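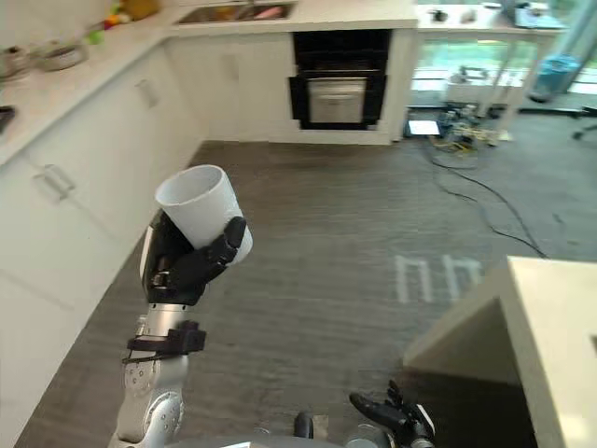

*Mano izquierda sujetando un vaso blanco, inclinado y con la boca hacia arriba. Los dedos rodean la parte baja.*

# Cómo comparar dos manos robóticas sin fiarse del folleto

Las fichas técnicas de las manos de varios dedos se parecen mucho entre sí: fuerza máxima, grados de libertad y un vídeo con un huevo. Con eso no se elige nada. Esta es la prueba que uso yo para comparar la mano de Badton con la de Jirnico, y sirve para cualquier otra pareja. Ocupa una tarde larga.

## Qué hace falta

- Un vaso cilíndrico blanco, vacío, siempre el mismo.
- Una báscula de cocina.
- El registro de corriente de los motores, si el fabricante deja leerlo (Plellness lo esconde en un menú de servicio).
- Cinta para marcar la posición de salida en la encimera.

## 1. Mismo brazo, mismo controlador

Parece obvio y casi nadie lo cumple. Si cambias de mano y de brazo a la vez, comparas dos robots. Monta las dos manos en la misma muñeca y repite la calibración después de cada cambio. El adaptador de Castillo añade 14 mm de longitud; corrígelo en el modelo o el pulgar llegará tarde.

## 2. Fija la fuerza antes de empezar

Elige un límite y no lo toques. Yo parto de la corriente más baja que levanta el vaso vacío y subo un poco. El ajuste «adaptativo» lo dejo apagado – en mis pruebas solo apretaba más.

## 3. Agarre e inclinación

1. Coloca el vaso sobre la marca.
2. Cierra los dedos por la mitad inferior y apoya el pulgar en el lateral.
3. Levanta, inclina despacio y mantén la postura 2 minutos.
4. Apunta si el vaso gira o resbala entre los dedos.

La inclinación importa. En vertical, hasta una mano mediocre aguanta un vaso; inclinado, el peso tira de lado y se ve si el pulgar trabaja o está de adorno. Una foto de un buen agarre, incluida la que abre esta página, no demuestra que dure.

## 4. Repite con peso

Llena el vaso con arroz, pésalo y anota la cifra. Mi carga es de 493 gramos, vaso incluido. Nada de agua hasta que la mano haya pasado la prueba en seco.

## 5. Desgaste

Los fabricantes hablan de ciclos en vacío. Yo programo alrededor de 2000 cierres con el vaso puesto y repito el paso 3. Si la corriente necesaria ha subido, sospecha de los tendones o de las yemas.

## Cómo leer los resultados

Descarta las medias. Mira el peor intento de cada mano y pregúntate si lo aceptarías en tu cocina. En noviembre, la de Jirnico ganaba en fuerza y perdía en casi todas las inclinaciones; con otro firmware podría salir lo contrario, así que apunta también la versión.

Última revisión: 19 de diciembre de 2024.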